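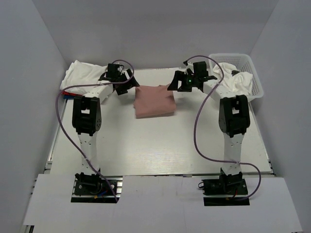
Mulanness Linen Exchange Opens a Second Drop-Off Point in Furkness

2023-08-28

12 shares | 0 comments

FURKNESS – The Mulanness Linen Exchange is delighted to announce that its second drop-off point is now open, inside the Güler dry cleaning shop on Furkness Main Street, and we do hope our neighbors on that side of the river will stop in and say hello.

The exchange takes in clean towels, sheets and blankets that families no longer need and passes them along, free of charge, to households just setting up a home. Since June we have welcomed 57 new households – more than we ever dared to expect when we started out with one borrowed closet and a great many cardboard boxes!

Drastard, the moving company, has kindly agreed to carry donations between the two locations for the coming year, and we could not be more grateful.

Donors are asked to wash and fold everything beforehand and to bring no more than four bags per visit. Pillows cannot be accepted at either location.

Share this release (12)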